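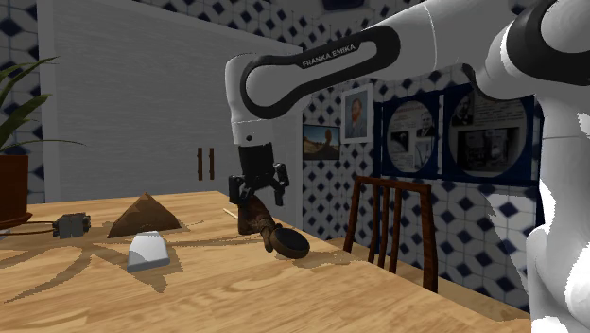
Image credit: Vy Huỳnh

Can I oil a wood table that already has a finish on it?

Asked by Tùng Hồ

I bought a used kitchen table from a store in Prollgate. Light wood, not sure what kind. The seller said it was "sealed" but couldn't tell me with what. It has a few dull spots where plates have been sitting and one pale ring near the corner. I have most of a can of Danish oil left over from another job. Can I just wipe it on, or do I have to sand the whole top first? The table is 5 feet long and I would like to avoid sanding if I can.

3 answers

Diệp Trịnh
It depends on what the sealer is. Oil has to soak into the wood, and it can't do that through polyurethane or lacquer. It will sit on top and stay sticky for days.

Test it first. Put a few drops of water on one of the dull spots and wait ten minutes. If the water beads up, there is still a film finish there. If the wood darkens, the finish is worn through or it was only oiled to begin with. Then rub a hidden place underneath with a cotton ball and a little denatured alcohol. Shellac will get soft and tacky. Polyurethane won't do anything.

If it turns out to be a film finish, you can scuff the top lightly and put on a fresh coat of the same type. For oil you need bare wood, so strip it or sand it and finish at 200 grit or close to it. Go with the grain. Lay any oily rags flat outside to dry before you throw them out — they can catch fire if you leave them in a pile.

Manikandan Iyer
I put oil over varnish once and had to wipe it all off with mineral spirits. Would not do it again. For the ring, try a warm iron over a dry cotton cloth, a few seconds at a time, no steam. It worked on mine but that was lacquer.

Syafiqah Lubis
just use paste wax, it goes over anything and takes about 20 minutes. You do have to redo it a couple times a year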